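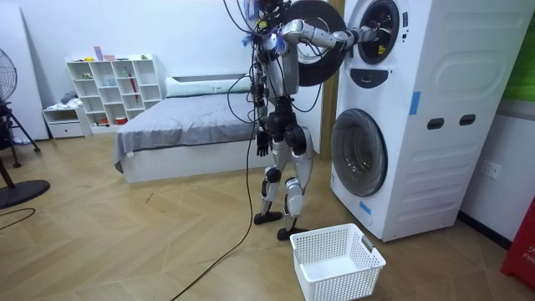 The Door Problem Is a Contact Problem

Most incident reports on laundry robots file the event under perception. The Stoltix trial in June was no different. The write-up assigned the fault to door-state estimation, recommended more training images of glass doors, and closed the ticket in under a day. I think the classification is wrong, and that the fix it leads to will leave the same hazard in place with better statistics.

The fault itself is simple to state. The task was loading and closing a stacked pair of front-loading drums. At one step the planner held the lower door as open when it was shut. The arm was commanded to a point some distance inside the drum. It met the glass, and the controller responded to the position error as controllers do, by asking for more torque. The force limit had been set at 200 newtons for a different task, closing a heavy latch on the upper door, and had been carried over. The arm never reached the limit. It held a steady load on the glass at 27 newtons for 20 seconds until the operator pressed the stop.

Nothing broke. That is the main reason the report is two pages long.

The case for calling this a perception fault is easy to make. Clear curved glass is hard for depth cameras. It returns the drum behind it, or a reflection of the room, or no value at all. On a stacked machine the trouble doubles, with two openings one over the other and an upper door that can hang wide and fill half the view from the head camera. Guvcombe, who supplied the vision module, reported 637 labeled door images in the set used for the trial. More images would help. I have no quarrel with collecting them.

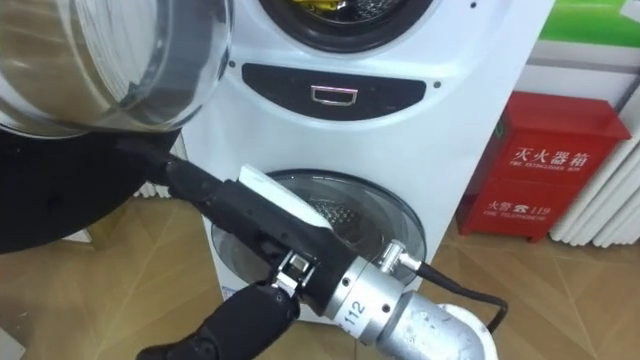

But an arm that works near glass will touch glass, whether or not it has the door state right. It will touch it when wiping, when feeling for an edge, when pushing a door closed and when retreating from a bad grasp. The question for a safety review is what the machine does in the first half second after a contact it did not plan. In the Stoltix log the answer is that it did nothing different. Contact was recorded at the wrist, time-stamped, and written to disk. No part of the motion stack was subscribed to it.

Natália Coelho made this point in her comments on the draft report, and it was moved to an appendix. Her wording was that the robot had measured the fault and had no opinion about it. She proposed a rule with no vision in it at all: if wrist force rises while the tip has stopped moving, and the plan does not list a contact at that step, back off along the approach path and mark the door state as unknown. It can be written in an afternoon. It needs a force reading and joint positions, both of which were already in the log.

The objection I hear most often is false stops. Gittins, who integrated the trial, argued that a rule like this would halt the arm every time a sleeve caught on the gasket or the gripper brushed the rim. That is true, and it is a cost. A laundry cycle that stops a few extra times is slower, and a customer will notice. I would still take it. A false stop can be read off the log the next morning and tuned. A sustained push on a closed door looks like normal operation right up to the point where the glass gives way, and a home unit will not have an operator with a thumb over the button.

There is a second objection, which is that household glass is strong. Washer doors are thick and take a fair amount of abuse. Grant that. The hinge and the latch are a separate matter, and so is a stacked unit that is standing free on a smooth floor. A horizontal load held on the upper machine acts at a height where it does the most to tip or shift the stack. The report covers glass and leaves out the stack entirely. It also leaves out the robot, whose balance controller was leaning into the same load the whole time. If the door had swung or the machine had moved, a legged robot would have had to recover its footing on short notice with an arm inside an appliance.

I would ask for three changes before the trial resumes.

1. Force limits belong to the step, with no inheritance between tasks. The 200 newton figure should have expired with the latch test.

2. Door state needs a third value. Open and closed are not enough when the sensor cannot tell, and a planner that must pick one will sometimes pick wrong. Unknown should permit a slow approach and a light touch, and nothing else.
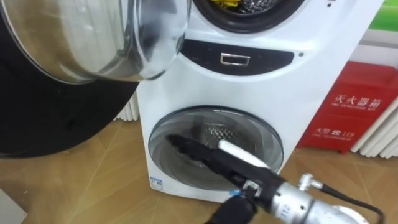
3. Any contact missing from the plan should reach the motion stack before it reaches the disk. The Dirkska controller used in the trial already exposes the channel for this. It was left unconnected.

Stoltix has accepted the first and is considering the second. The third is listed as a future improvement, under perception.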